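Workshop > Opinion > Robots

News Projects Opinion Join

I've had it with people saying a shared workshop is no place for a robot arm. At Flollton we've got a KUKA on a wooden bench with two clamped bins, and I'd call it the best teacher in the building - better than any tidy kit with 17 matching blocks!

My gripe with kits is that everything in them is easy to hold. Give me cloth any day, it never sits the same way twice.

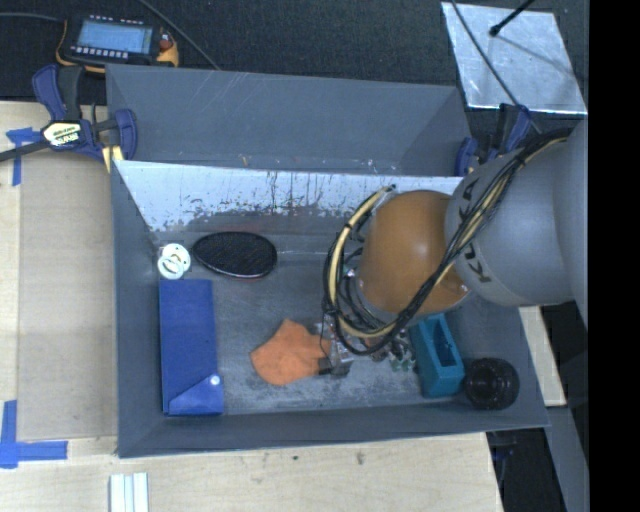
Orange cloth, blue case and a teal block in the front bin at Flollton.

My mate at Brestthorpe reckons we should wait till it manages 90 picks out of 100 before letting members near it. I think that's daft. Let them in by December, let them fiddle with the settings (and the cable ties, which I'd redo myself), and put up with a worse score for a while.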